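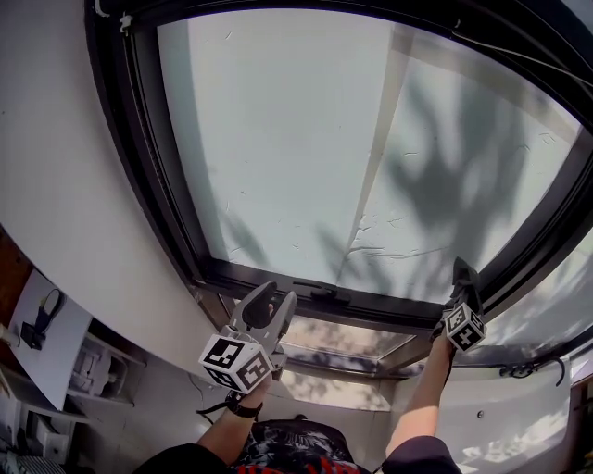

Selon ma voisine de palier, on ne dort bien sous les toits qu'à condition d'avoir renoncé à la grasse matinée. Elle m'a sorti ça dans l'escalier, un sac de pommes de terre sous chaque bras, quand je lui ai raconté que je partais interviewer quelqu'un sur le sommeil. J'ai noté la phrase au dos d'un ticket et je l'ai gardée pour le train.

La personne que j'allais voir tient une chambre d'hôtes à Clusircombe, tout en haut d'une maison étroite, et elle a passé une bonne partie de sa vie à travailler de nuit. Elle a accepté de me parler à condition que je ne donne pas son nom (« mes anciens collègues vont se moquer de moi pendant des mois ! »), alors je l'appellerai mon hôtesse, ce qui l'a fait rire.

Je m'attendais à une conversation sur la literie. On a parlé de pain, de bus et de volets, et le café était très fort.

« J'ai travaillé 30 ans de nuit à la boulangerie industrielle Clarnier, me dit-elle en poussant vers moi une assiette de biscuits. On commençait à dix heures du soir. Au début je rentrais le matin et je m'écroulais, j'avais vingt ans et quelques, je dormais n'importe où. Une fois j'ai raté le terminus du bus et c'est le chauffeur qui m'a réveillée au dépôt. »

Et après ?

« Après, ça se gâte. Vers quarante ans le corps n'a plus envie de négocier. Je me couchais à huit heures, j'entendais les gamins partir à l'école, le facteur, le voisin et sa perceuse. Je dormais 4 heures, les bons jours. Et je me relevais avec l'impression d'avoir du sable dans la bouche. »

Je lui demande si elle a essayé les remèdes habituels, et là elle lève les yeux au ciel. Elle a tout essayé, évidemment. Les tisanes (elle déteste la verveine depuis), les bouchons d'oreilles, le masque qui glisse, un matelas de la maison Sydorenko payé en plusieurs fois et qu'elle a fini par donner à sa nièce. « Très bon matelas, remarquez. Ma nièce dort comme une souche. »

Ce qui l'a aidée, me raconte-t-elle, c'est une chose toute bête : elle a arrêté de vouloir dormir d'une traite. Un premier sommeil le matin, puis le marché, la soupe, le linge, et un second en fin d'après-midi avant de repartir. « Ma grand-mère faisait ça à la ferme, du côté d'Alitz. Elle se levait au milieu de la nuit, elle reprisait, elle allait voir les bêtes, elle se recouchait. Elle n'appelait pas ça de l'insomnie. »

J'avoue que cette histoire m'a touchée, parce que je suis moi-même de celles qui fixent le plafond à trois heures du matin en comptant ce qu'il reste à dormir. Je le lui dis. Elle me ressert du café – à moi, l'insomniaque, à cinq heures de l'après-midi ! – et me demande ce que je fais de ces heures-là. Rien, je réponds. Je m'énerve.

« Eh bien voilà. Levez-vous. Pliez des torchons. »

On en vient à ses clients. Elle a ouvert sa chambre en octobre, l'année où elle a quitté l'usine, sans trop savoir si ça prendrait. Elle reçoit surtout des gens fatigués, dit-elle, des infirmières, des parents de tout-petits, un couple de routiers qui revient chaque printemps. Le tarif est de 50 euros la nuit, petit déjeuner compris, et on peut descendre le prendre à midi sans que personne fasse la tête. C'est même la seule règle de la maison à laquelle elle tienne vraiment, avec celle des chaussures.

« J'ai eu un monsieur qui est resté 2 nuits et que j'ai vu dix minutes en tout. Il m'a laissé un mot sur la table : merci pour le silence. Je l'ai mis dans le buffet, avec les garanties de l'électroménager. »

Et elle, maintenant, elle dort comment ? Elle réfléchit, elle ramasse les miettes du plat de la main.

« Mal encore, quelquefois. Je me réveille à l'heure de la deuxième fournée, le corps n'a pas oublié. Alors je descends, j'écoute la radio tout bas, et il m'arrive de faire une brioche. Les clients croient que c'est pour eux. »

J'ai repris le dernier train avec un quart de brioche dans du papier. J'ai dormi tout le trajet et une dame m'a secoué l'épaule à l'arrivée.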